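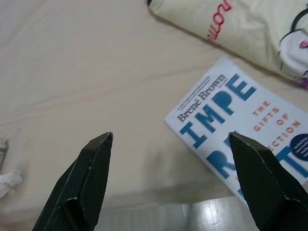
To: handling-practice list
From: Volkan Yazıcı
Date: 30 December 2021
Subject: Re: Draft 3, section 4 (soft surfaces) – start checks and naming

Replies inline. I have cut the parts of the message we already agree on.

The Jillbridge group wrote:

> Section 4.2 says the operator must confirm that the fingers are
> open before every episode. We run up to 90 episodes in a shift.
> Can this be once per session?

I would keep it per episode. The check takes a glance at the wrist view, and the wrist view is on the screen anyway. What I would drop is the written tick for each one. A single signature per session is enough, provided the log records finger width at the start of each episode. Ours does, and I believe the Turthorpe setup does too.

> 4.3 treats a bedsheet as a "work surface". A sheet moves. Is it
> a surface or an object?

Both, and the draft should say so. I suggest:

"4.3 Where a cloth covers the support, the cloth is part of the work surface unless the task names it. The operator shall not smooth or reset the cloth during an episode. Wrinkles present at the start are left as they are."

The last sentence is there for a reason. At Hetbridge we went back over 323 episodes from May and threw out 289 of them, nearly all for a hand coming in to tidy the cloth partway through.

> For paperbacks, do we record the title or just "book"?

Just "book" in the task line, with the cover color if there is more than one. The title goes in the object sheet. Covers are often half hidden by a finger, and people fill in the rest from memory, which is how we got three spellings of one book. If a word can't be read in full in any view, leave it out.

> 4.5, approach to thin objects. We have no force limit in the text.

Agreed, this is the biggest gap. Cho has offered to write up their numbers but wants to repeat the runs with pointed fingertips first, as the earlier ones were done with flat pads. Until then I propose a plain rule: on cloth over a hard support, come down at the lowest speed setting, stop at first contact, and lift before any sideways move. No dragging a closed tip across fabric. It snags, and the operator feels nothing of it at the other end.

One more item that was not in your message. Section 4.6 asks for the area to be cleared of "unrelated items". For home-like setups I would change that to "items not on the object sheet". Pillowcases, tissues and packets are fine if they are listed.

Please send wording for 4.5 and 4.6 to the list and not to me alone. I will leave 4.2 and 4.3 as above in draft 4 if there are no objections.

Volkan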